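Arkotus Two-Arm Shelving Booth
Equipment pages — Tabletop cells
Page updated March 17, 2020

The Arkotus is a small booth with two robot arms, a floor and a shelf, and it's the piece of equipment I'd hand to anyone who wants to start on two-arm work without giving up a whole room to it. We carry it assembled. You lift it onto a sturdy bench, plug it in, and the arms are already where they should be in relation to each other. If you have ever spent a morning shimming two separate bases so they agree about where the table is, you'll know why that makes me so happy!

The job most people ask us about is books. Books sound easy until you try them. They're flat, they slide over each other, the covers can be glossy, and a thin booklet behaves nothing like a hardback. Picking one up off a pile and getting it onto a raised board is a lovely problem for two arms, and it needs no special parts. You can stock the booth from whatever is lying around the office. 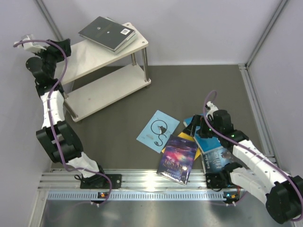
Both arms are the same model, and both are mounted on the front rail. That keeps the back and sides of the floor open, so you can set the shelf at an angle, push it into a corner or take it out completely. The rail is grooved aluminum, and the arm bases sit on black plates. Spacing between them is up to you, although I'd leave it at our setting for the first few weeks. The arms reach across each other's half of the floor quite happily, and a wider stance means more of those awkward moments where neither one can get to the middle.

The walls are plain and pale on purpose. A patterned or shiny background gives any vision system extra work, and after trying a few finishes (one of them was a very handsome dark blue, and I still miss it) we settled on this one.

What comes in the crate

Booth with walls, corner profiles and dark floor
Two arms with grippers, mounted and cabled
Two-tier shelf with metal posts
Control boards for both arms, fitted at the front
Spare cable ties — you will use them
Printed setup guide, 82 pages, with the calibration section at the front where it belongs

Books aren't included. Bring your own, and bring a mix.

Getting a first session going

1. Clear the floor and power up one arm at a time. Wait for the indicator lights on its board before you start the second.

2. Run the homing routine from the setup guide. Stay clear of both elbows, which swing out farther than people expect.

3. Put the shelf in and tell the software where it is. Four touches, one per corner of the top board.

4. Start with a single stiff book in the open part of the floor. Get that onto the shelf from several starting angles before adding anything else.

5. Now make a mess. Overlap things, turn covers upside down, let one hang over the front rail. Thin items are the hard ones, so mix in a booklet or two and slow the approach speed down when you do.

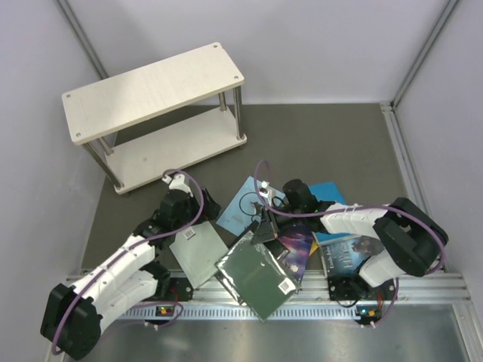
Notes from our own bench

Itsuki Tsuji set up our demo unit last June and has run it ever since. Over that time it has logged 1664 book moves, with 17 stops where somebody had to reach for the pause button. Most of those came down to one thing: a gripper closing on two covers at once. Itsuki's fix was to nudge the top book sideways with one arm while the other waits, and that routine now ships with the unit under the name Hovholm. It's a wonderful thing to watch, and I've wasted more than one lunch break on it.

The cables took some getting used to. They run along the outside of the links with plenty of slack, so the wrists can turn freely, but a loop can brush the shelf if you park an arm too close. Check the slack whenever you move the shelf. I would love to see a tidier route on the next version.

Glossy covers can throw glare back at an overhead camera. We turned our room lights down a step, and that helped more than any software setting we tried.

Options

Sakamoto fingertips: softer pads for paper covers and thin booklets. Worth having from day one.

Drodovau shelf kit: a taller shelf, still two boards, for working closer to the top of the arms' reach.

Ordering

Quote part number 1670 for the complete booth. Fingertips and shelf kit are listed separately and can be added later, with no change to the booth itself. Tell us the depth of your bench when you write, and whether you'd like the shelf attached or packed flat.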